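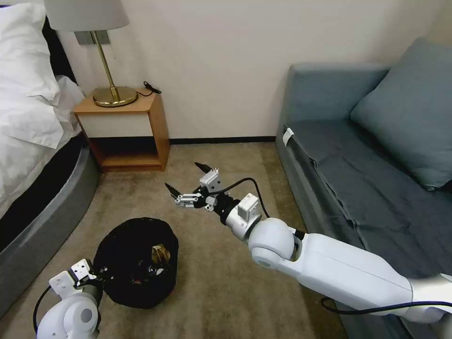

Varnholm abre em agosto candidaturas para o programa de reabilitação de quartos em casas arrendadas

A Varnholm, empresa de gestão de arrendamento habitacional, anuncia a abertura das candidaturas ao Prorkier, programa de pequenas obras destinado a inquilinos com contrato em vigor nos conjuntos residenciais de Ullness e Cuautle. O período de candidatura começa em agosto e prolonga-se por 90 dias.

O programa cobre trabalhos de dimensão reduzida no interior dos quartos de dormir: substituição ou limpeza profunda de alcatifas, pintura de paredes e tetos, reparação de caixilharias, correção de pontos de humidade e revisão de tomadas e interruptores. Ficam excluídas as obras em cozinhas e casas de banho, que continuam abrangidas pelo plano de manutenção geral de cada edifício, bem como a compra de mobiliário.

Cada fogo pode apresentar até dois quartos na mesma candidatura. Quando o contrato tem mais do que um titular, basta a assinatura de um deles. Os inquilinos com rendas em atraso podem candidatar-se desde que tenham um acordo de pagamento em curso.

Os pedidos são entregues na receção do conjunto residencial ou através da área de cliente no sítio da Varnholm. O formulário pede a identificação do contrato, a indicação dos trabalhos pretendidos e a data da última intervenção no quarto, caso seja conhecida. Após a entrega, a empresa agenda uma visita técnica no prazo de 15 dias. O relatório da visita é enviado ao inquilino por correio eletrónico ou, a pedido, em papel.

A duração dos trabalhos depende do tipo de intervenção. Uma pintura simples fica normalmente concluída em uns 15 dias, incluindo a preparação das superfícies e a secagem. A substituição de alcatifa obriga a retirar os móveis do quarto, tarefa assegurada pela equipa de obra. Os bens pessoais devem ser guardados previamente pelo inquilino, e a Varnholm fornece caixas a quem as solicitar no momento da marcação.

Os trabalhos aprovados não implicam aumento de renda nem alteração do prazo do contrato. O custo é suportado pela Varnholm, exceto quando o inquilino escolhe materiais fora do catálogo do programa. Nesse caso, a diferença de preço é comunicada por escrito antes do início da obra e só é faturada após aceitação.

Têm prioridade os quartos de crianças e de pessoas com doença respiratória comprovada, bem como os que apresentem sinais de humidade registados em visitas anteriores. Os restantes pedidos são tratados por ordem de entrada.

O regulamento completo e o catálogo de materiais estão disponíveis nas receções de Ullness e Cuautle, no horário habitual de atendimento. Os pedidos de informação da comunicação social devem ser dirigidos ao gabinete de comunicação da Varnholm.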